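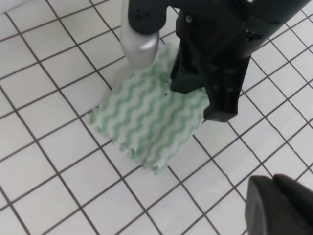 Green striped cloth on the bathroom tiles, gripper down on it.

February, evening. Second week with the Rorkeo on trial. Tiago came by after lunch to go over the floor routine with me. We stayed on cloths all afternoon because that is what I would be paying for, the small bits of cleaning at Prelwood between guests.

It found the cloth without help. Pressing and wiping are fine. Picking up is slower, and on the flat it likes to close on nothing and try again. Tiago changed the grip setting and I wrote down the new one so I don't lose it again. Corners are still poor. I did the one behind the door myself.

The price is $2,146 for the kit, plus up to $200 a year for service. Barreto offered me last year's model for $1,000 less but it has only the one arm, and I don't want to be wringing things out for it.

Beatriz thinks I should ask for another three weeks before signing. I emailed Drunness about that at half past four. No answer yet. The battery is on charge in the laundry. Tomorrow the kitchen floor, and buy more cloths.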